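3.2 Readers' Judgments of Small Paybacks
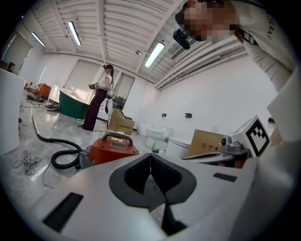 Figure 2. Hand-held gripper with a marker cube mounted on its right side.

The second study asked how people react to short stories in which a rude act is followed by bad luck for the person who did it. We collected 444 stories from the public boards of Ulora, a site where members post things that happened to them at work, in traffic or at home. Stories that named a real person were dropped, as were stories involving serious injury. Two coders, Covadonga Salcedo and Carmela Olmedo, sorted the rest by the kind of offense. Where they disagreed, they read the story again together and settled on one label.

Each participant read 15 stories in random order. After each one they rated how satisfying the ending was, how much the offender deserved it, and how likely they would be to pass the story on to a friend. Stories were shown one at a time, with the poster's name and any comments removed. Participants could skip a story but could not go back to an earlier one.

We had expected satisfaction to rise with the size of the penalty. It did so only up to a point. Readers liked endings in which the loss matched the offense closely, such as a driver who takes a reserved space and is then blocked in by a delivery truck. When the loss was much larger than the offense, ratings of satisfaction fell, and many participants wrote in the comment box that they felt sorry for the offender. Stolen lunches were the main exception. Readers accepted quite harsh endings for these, and several added a lunch story of their own.

Who delivered the payback also mattered. Endings brought about by chance were rated as more satisfying than endings planned by the victim, even when the loss was the same. Planned endings were still the ones people said they would share. We return to this gap in Section 4.

Stories set in shops were harder to sort, as the offender was often a customer and the teller an employee with little freedom to respond. We kept them as a separate group and report them in Table 3.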